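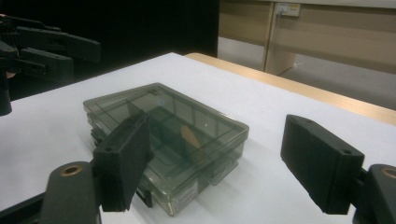 Sorting small parts into a compartment box

Quick one tonight, dinner's in the oven. Shobha Kurup asked how I do my bead and button boxes so I'm writing it down once and then I can just send people the link.

What you need

A flat box with a lid and dividers. See-through if you can get it, tinted is fine.
A white table, or an old pillowcase spread over whatever table you've got.
A shallow bowl.
Tweezers for the tiny stuff.
Masking tape, pen.

1. Empty the box. All of it. Tip it over the bowl, tap the bottom. Seed beads hide in the corners. Dry paintbrush gets the dust out. If you wash it, let it dry overnight with the lid open.

2. Check the dividers. Some boxes have ones that slide out, some are molded in. If yours slide, push each one down til it stops. A divider sitting a hair too high is how my 1,000 size 11 beads ended up mixed in with the size 8. Took me most of a Wednesday.

3. Dump one bag at a time onto the table. One. Not the whole drawer. White background makes the clear and tan pieces way easier to spot.

4. Sort by size first, then color. Everybody wants to do color first. Then you've got big toggles crammed in a small cell and the lid wont shut.

5. Put one sample piece in each cell before you pour anything. Just one. Close the lid, look through it, move things around. Flat wide pieces in the bigger cells, beads in the little ones. Much less work to move one piece than a whole handful. I skipped this for years, don't be me.

6. Now fill. Stop a bit below the top of the divider. Overfull cells spill into the neighbors as soon as you carry the box sideways.

7. Close it and press all along the edge, not just in the middle. Listen for the latch. Then tilt it slowly over the bowl. If anything slides over a wall, take some out of that cell.

8. Label on the short end if you stack, on the front if you keep them on a shelf. Masking tape peels off clean. I write the shop and the bag number, so "Ovley 3,266" is the oval wood pieces and "Ovley 3,283" is the same thing a shade darker. Very hard to tell apart at night.

Mixed leftovers

Give them one cell. When it's full, go through it. Malathi Mudaliar keeps hers in a jam jar and strings the lot into bookmarks for the school fair, which I keep meaning to copy.

Storing

Flat, not on edge. Heavy box on the botom. Keep out of a sunny window, my old Hendunia box went brittle and the hinge snapped off.

Will add the bit about thread spools when I get a minute. Oven's beeping.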